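4.3 Kleinkühlgeräte im Aufenthaltsbereich: Was das Einräumen über die Nutzung verrät und was nicht

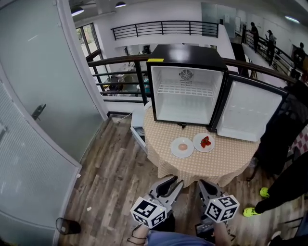

Abbildung 3: Mini-Kühlschrank mit geöffneter Tür auf einem runden Tisch mit Tischdecke, davor zwei Teller, einer davon mit Erdbeeren.

In der Literatur zur häuslichen und betrieblichen Vorratshaltung hat sich die Annahme festgesetzt, kleine Kühlgeräte würden »nebenbei« befüllt, also ohne erkennbare Ordnung und ohne Vorbereitung. Wir halten diese Annahme für schlecht belegt. Sie geht, soweit wir sehen, auf Befragungen zurück, in denen die Auskunftspersonen im Nachhinein angeben sollten, wie sie beim Einräumen vorgehen. Dass solche Angaben mit dem tatsächlichen Handeln übereinstimmen, wird vorausgesetzt und selten geprüft. Auch die Teilerhebung Keltex, auf die sich dieser Abschnitt stützt, kann die Frage nicht abschließend klären. Immerhin erlaubt sie, einige Behauptungen zurückzuweisen, die bislang ohne Widerspruch weitergegeben wurden.

Die Teilerhebung umfasst 103 Einräumvorgänge an Kleinkühlgeräten, die außerhalb einer Küche aufgestellt waren. In 40 Fällen wurden die Lebensmittel vor dem Einräumen auf Tellern oder in Schalen bereitgestellt. Das ist weniger als die Hälfte, aber deutlich mehr, als die These vom beiläufigen Befüllen erwarten ließe. Abbildung 3 zeigt eine solche Anordnung: Das Innere des Geräts ist leer, die Erdbeeren liegen mitsamt ihren grünen Blättern auf dem rechten der beiden weißen Teller, auf dem linken liegt ein einzelner kleiner, runder Gegenstand in einem rosa-beigen Ton. Wir haben ihn in der Auswertung als »nicht bestimmt« geführt. Zwei Kodierungen, einmal als Ei und einmal als Frucht, standen einander gegenüber, und es erschien uns unredlich, den Widerspruch durch Mehrheitsentscheid aufzulösen.

Gerade an diesem Beispiel lässt sich die Versuchung zur Überinterpretation gut erkennen. Man könnte aus den getrennten Tellern auf eine Sortierabsicht schließen: Beeren hier, das andere dort. Ein einzelner Augenblick trägt diesen Schluss nicht. Zwei Teller nebeneinander können ebenso gut bedeuten, dass zwei Teller zur Hand waren. Ob die Erdbeeren in das Gerät gehören, ob sie samt Teller hineingestellt werden sollen oder einfach auf dem Tisch bleiben, geht aus der Anordnung nicht hervor. Wir haben deshalb darauf verzichtet, Absichten zu kodieren, und nur festgehalten, was zum jeweiligen Zeitpunkt wo lag.

Ähnliche Zurückhaltung ist beim Innenraum angebracht. Der weiße Drahtrost sitzt in der oberen Hälfte des Geräts und teilt den ohnehin knappen Raum. Für die Bauform wird gern behauptet, der Rost lege die Ordnung fest: Flaches komme nach oben, Hohes nach unten. Im Material der Teilerhebung Grastberg, die vergleichbare Geräte in Büroräumen erfasste, fand sich dafür keine Bestätigung. Flache Behälter standen dort unten, wenn unten gerade Platz war. Die Form des Geräts schränkt ein, was möglich ist. Dass sie auch bestimmt, was getan wird, müsste erst gezeigt werden, und die bisher vorgelegten Belege reichen dazu nicht aus.

Ein weiterer Punkt betrifft den Standort. Ein Tisch mit Decke ist kein Küchenmöbel im engeren Sinn, und das beige, weiß gepunktete Tuch, das in Abbildung 3 über die Tischkante herabhängt, lässt eher an eine gedeckte Tafel als an eine Arbeitsfläche denken. In der Diskussion um die Teilerhebung Kirkegaard wurde daraus gefolgert, Geräte an solchen Orten dienten vor allem der Repräsentation. Wir teilen diese Lesart nicht. Eine Tischdecke ist zunächst eine Tischdecke. Praktisch bedeutsamer scheint uns die Frage, wie viel Abstellfläche vor der geöffneten Tür verbleibt. Wo Teller unmittelbar vor dem Gerät stehen, hängt die Reihenfolge der Handgriffe auch davon ab, ob sie beim Schließen der Tür im Weg sind. Dieser Umstand fehlt in den gängigen Beobachtungsbögen vollständig, auch in unserem eigenen, was wir als Mangel der Anlage ansehen.

Offen bleibt schließlich, wie belastbar der Vergleich mit Küchengeräten überhaupt ist. Die Gegenprobe Bamum wurde erst im Februar abgeschlossen und verwendet eine andere Abgrenzung des Einräumvorgangs: Dort beginnt er mit dem Öffnen der Tür, bei uns mit dem Bereitstellen der Lebensmittel. Rechnet man unsere Fälle auf die engere Definition um, entfällt die Vorbereitungsphase und mit ihr der Unterschied, um den es hier geht. Wir berichten die Anteile daher getrennt und raten davon ab, sie in einer gemeinsamen Tabelle zusammenzuführen. Die Zuordnung der Einzelfälle zu beiden Definitionen ist im Anhang aufgeführt.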